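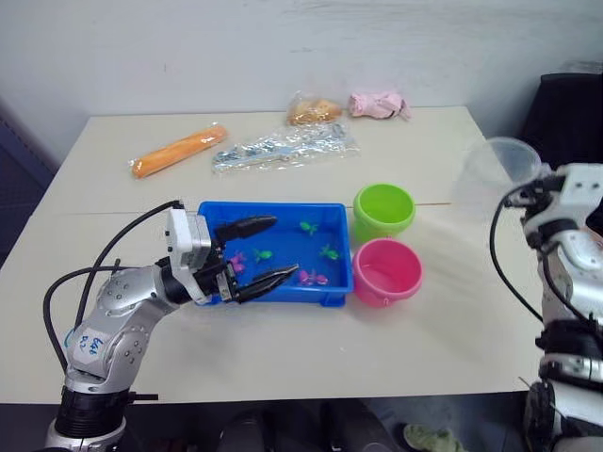 Week 2: Edges, seams and the thickness of a line

Welcome back, everyone! Last week we drew boxes, and I promised that this week we would start asking what happens where one surface meets another. It sounds like a small question, and I have built half my working life on it. A line in a drawing can mean a lot of different things: the end of an object, a change of direction in a surface, a shadow, a crack, a join. Look at the tabletop, two cream-colored panels with a thin straight seam running across between them. That seam is a line on a flat surface. The far side of a table is a different kind of line, since past it you are looking at something else entirely, and if you draw the two with the same pressure your table will fall apart on the paper. Try it both ways in the margin of your notebook before you read on. It takes a minute.

Four kinds of line

Outline. The place where an object stops and the background starts. Usually your heaviest line, and heavier still where the thing sits on the ground.

Fold. Two faces of the same object meeting, like the front corner of a brick. Medium weight. You can see both sides of it.

Seam. Two parts lying flush. Light, even, and often better left broken in a place or two – the eye will finish it for you, and it loves doing so.

Surface mark. Scuffs, grain, stains, lettering. The lightest of all. Beginners adore these and put them in first. Please put them in last!

In Kohlhase's workbook (on the reading shelf, green spine) the fold and the seam are treated as one kind. I think that is a mistake for furniture and fine for rocks. Read the chapter anyway, his plates of stone walls are gorgeous.

Distance

Lines get lighter as they go back. You know this from hills, where the farthest ridge is hardly there, but it works in a small room too, even across the width of a desk. The air isn't doing it in that case, you are. You are telling the viewer what to look at first. Compare the two harbor drawings from Prastitz in your packet. The first one has every rope at full strength and I get tired looking at it. In the second the far boats are nearly whispered, and the near post is so black you could bump into it.

A word about horizontals. A straight line running side to side, facing you squarely, stays horizontal in perspective however far back it lies. It only moves up the page toward eye level. What changes is the spacing: equal boards on a floor bunch together as they recede. Most of the trouble in last week's homework came from even spacing, and I saw some floors that looked like ladders. Colin Hulme's was the exception, so ask him to show you his diagonal trick. (Draw one board, find its middle, run a line from the near corner through the middle of the far side, and where it lands is the next board. Magic the first time you see it!)

Materials

Any HB and any 4B will do. The Rimlow pencils in the supply cupboard are good and sharpen cleanly. Avoid the shiny sketch pads, the surface won't take a light line. Paper on page 195 of the catalog is the one I use.

In-class exercise, 2 drawings

Pick a corner of the room with at least one join in it: a door panel, a shelf, floor tiles, whatever you like. First drawing, one weight of line for everything. Second drawing, same spot, four weights. Keep both. Pin them side by side at the end and walk to the other wall before you judge them.

Homework, due 23/01/2024

Draw a table at home with something standing on it. No shading. Everything has to be said with line weight. If your table is covered in stuff, wonderful, leave it there and let the back things go faint.

Optional: the Filness museum has a case of carpenters' drawings upstairs, ink on thin paper, and the joints are done with a line so fine you have to bend down to find it. Bring a pencil, they don't allow pens.

Next week: curves, and why cups are hard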